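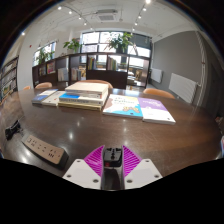 Figure 7.1 A black plug adapter on a dark wooden table.

Chapter 7
Clasps and Closures

In this chapter
Why the closure comes first
The families of clasps
Matching a clasp to weight, length and wearer
The jump ring, and how to close one properly
Testing a finished piece
Repairs and replacements

Key terms: box clasp, crimp, end cap, extender chain, jump ring, lobster clasp, safety chain, toggle, working loop

By now you have strung, knotted and wired your way through six chapters, and I hope there is at least one piece on your bench that you are proud of. You may have noticed that I have been a bit vague so far about how any of these pieces fasten. In Chapter 3 I told you to use whatever clasp came in your findings box, and in Chapter 5 I let you get away with a slip knot, which some of you will have found annoying. I did it on purpose. A beginner who starts out worrying over clasps tends never to get to the beads, and the beads are where most of us fell in love with this work in the first place.

So now we come to the closure, and we are going to spend a good long while on it. When I look back through the repair book I kept at my first workshop in Duvton, page after page says the same sort of thing: clasp worn, ring opened, crimp slipped, customer could not do it up. Very few of those pieces had anything wrong with the part people admired. The stones were fine, the pattern was fine, and the necklace was in an envelope in pieces.

Why the closure comes first

Most makers choose the clasp last. They finish the strand, hold it up, feel pleased, and then rummage around for something that more or less goes. I did this for years, and I still do it when I am tired. The trouble is that the clasp has a say in several things you have already decided by then. It takes up length. It adds weight at the back of the neck, or on the underside of the wrist. It asks for a certain number of strands and a certain thickness of cord, and it may need a plain stretch at either end so that the wearer's fingers have something to hold.

Take the simple choker pattern from Chapter 4. The finished length was 375 millimeters, measured end to end with the clasp closed. If you swap the small lobster clasp in that pattern for a toggle, the bar and ring between them will add to the total, and the last beads on the bar side have to be small enough to pass partway through the ring as you fasten it. If they are too big, the bar won't go through, however hard you push. There is nothing to do then except cut the strand and begin again - and I can promise you that restringing a choker on the night before a craft fair is a gloomy way to pass an evening.

For every project from here to the end of the book, you will find the clasp at the top of the materials list, with the beads underneath it. Please read it first and buy it first. Lay it on the bead board with its rings attached before you set out a single bead, and measure from there.

The families of clasps

Catalogs make it look as though there are hundreds of kinds, and in a sense there are, but nearly all of them belong to one of a handful of families, and once you know the family you know most of what you need.

Lobster clasps and spring rings close with a little spring inside. They are cheap, they are light, and they hold well for everyday chains. The spring is also the weak point. When it goes soft the gate stops closing fully, and there is no mending it; you replace the whole clasp.

Toggles have a bar and a ring. They rely on the weight of the piece to keep the bar lying across the ring, so they suit a necklace with a bit of heft and are less happy on a very light bracelet, which can go slack when the wearer rests her arm.

Box clasps have a folded tongue that clicks into a small case. They look lovely on multi-strand pearls, and they often have a decorated face that can be worn to the side or even the front. The tongue loses its springiness over time and can be eased open again with a thin blade, gently, and only so many times.

Hooks are the oldest and plainest, and the easiest to make yourself from a short length of wire. We will make one in Project 7A.

Magnetic clasps pull together on their own. They are a kindness to stiff fingers, but they can let go under a sharp tug, so I like to pair them with a safety chain. They also need a word with the wearer beforehand: anyone with a pacemaker or other implanted medical device should ask their doctor before wearing magnets at the neck.

Matching a clasp to the wearer

We tend to talk about clasps as though they held beads together, and so they do, but they are also the one part of a necklace that the wearer has to operate. She does it behind her own head, without looking, quite possibly in a hurry and with lotion on her hands. A clasp that works perfectly on your bench, in good light, with both your eyes on it, may be hopeless back there.

My advice is to try every clasp yourself before you commit to it. Attach a scrap of chain to each side, put it round your neck, and fasten and unfasten it 2 times without a mirror. If you find yourself muttering, go up a size. A slightly larger lobster clasp hardly shows under the hair, and nobody has ever returned a piece to me on the grounds that it was too easy to put on.

Bracelets are harder still, for the wearer has only one hand to do the job. Here a toggle or a magnetic clasp earns its place, and so does a generous ring on the receiving side. An extender chain is a help as well, both for comfort and for those times when you are making a gift and have had to guess at the wrist.
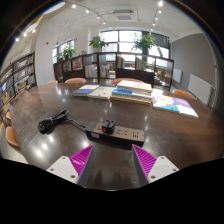
Lihua Lei would go further than I do: "I put the biggest clasp I can get away with on everything now. I used to think a tiny one looked more professional, and then I watched my aunt ask a stranger at a wedding to do up her pearls. I had made those pearls. I went home and changed the clasps on half my stock."

I would not go quite as far as that with a fine chain, where a heavy clasp will drag the whole necklace backward and pull the pendant up toward the throat. With pearls, though, I think she is right, and I have changed a few of my own since she told me.

The jump ring

Between the clasp and the strand there is nearly always a jump ring, and I would like you to think of it with more respect than its price suggests. I buy them in bags of 100, and it is easy to treat anything that comes in bags of 100 as though it didn't matter much. It matters a great deal. A strong clasp on a badly closed ring is only as strong as the gap.

You will remember from Chapter 2 that a ring is opened with a twist, one side toward you and one away, and is never pulled apart into a U. Closing is the same movement in reverse, with one small addition. Bring the ends a hair past each other, then back, pressing them very lightly together as you go, until you feel them brush. Run your fingernail over the join. If it catches, the ends are not level, and a thread will sooner or later find its way in there.

For anything heavy, use a thicker ring in place of a wider one. A wide ring in thin wire bends easily; a snug ring in stout wire hardly bends at all. Where the piece really matters to someone, solder the ring shut, or use a split ring if you have not reached soldering yet.

Testing a finished piece

Hold the piece by the clasp and let it hang. Give it a small shake. Then hold it on either side of the clasp and tug, firmly and evenly, about as hard as a small child would. If you feel queasy at the thought of doing that to your own work, it is worth asking yourself which part you don't trust, and going back to look at it.

Write down what you used. My own notes for the long garnet strand in Project 7C read, in full, "order 2527, toggle, thick rings, gray silk," and when the strand came back for a second bracelet to match it, those few words saved me a whole afternoon of squinting.

Before you begin

You will need two pairs of flat-nosed pliers, a fingernail you don't mind roughening, a bead board, and an assortment of clasps with at least one from each family above. Old broken necklaces are a fine source, so have a look in the bottom of the jewelry box before you spend anything. Set the clasps out in a row, try each one behind your neck as I described, and make a note in your workbook of the ones you managed at the first attempt. Keep that page marked. We will come back to it in Project 7A, when you choose the size of your hook.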